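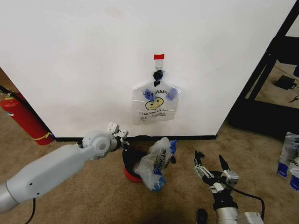 The bag on the hook: Mebrat Habte on small bins, borrowed bags and getting a room in order

Mebrat Habte has strong feelings about bin liners, and she's delighted to be asked about them. "People expect me to talk about shelving," she says, laughing. "Shelving is fine! But ask me where the bags live. If you can answer that, I already know your room works."

She has been sorting out shared workrooms since the February she left her office job, and the Mellholm studios are her biggest undertaking so far. When we speak on 3rd March she has got as far as the carpeted room at the back, and she can't wait to get to the wall.

Her favourite thing on it is a clear plastic carrier bag hanging from a clear adhesive hook, the kind with a yellow smiley face, THANK YOU across the top and HAVE A NICE DAY underneath. The handles are gathered into a black knot, there's a bit of red tape at the top of the hook, and the little red wastebasket sits directly below.

"I love that bag," she says. "It's cheerful, it's at hand height, and it's right over the bin. You don't have to open a cupboard. You don't have to ask Renzo."

Renzo is Renzo Caputo, who runs the studios and who used to keep all the bin bags in his own desk drawer, under the invoices. He takes the teasing well. "I thought I was being organised," he tells me. "Then I went away for a week and came home to overflowing bins in every room."

I ask Habte about the wastebasket itself, which is small, with a black rim, and has a crumpled bag spilling down its front. Wouldn't a bigger bin make life easier?

"Oh, I get this one all the time! No. Big bins get ignored. With a small one you empty it when you leave, and you're done in the time it takes to put your coat on. I'd want that liner tucked in properly, mind you. Open it right up first, give it a good shake, push your fist down to the bottom, then fold the top over the rim all the way round. If the bag's too wide, twist the extra and knot it at the back."

She is just as keen on reusing carriers. The spare ones in this room are in a stack on the floor, plastic with blue printing, and she has plans for them. Her method is to flatten each bag, fold it lengthwise into a strip and roll it up from the bottom, with the handles left out to tie. Seven rolled bags fit in an old mug. She once did 169 of them in an evening at her sister's place, with the radio on, and says it was one of the nicest evenings of the year.

What about hooks? Adhesive ones have a poor reputation, I suggest, especially on a painted wall that has picked up a few scuffs.

"Clean the wall first and let it dry, then press the hook on hard and leave it alone overnight. Everyone hangs something on it straight away, and then they blame the hook. And keep the load light! A carrier bag is perfect. A backpack is asking for trouble."

Next on her list is the black metal shelving frame beside the wall, and the power adapter lying on the carpet under it. She wants every adapter in the building labelled with what it belongs to, in marker, on masking tape. Caputo has already bought the tape. He's keeping it in his desk drawer.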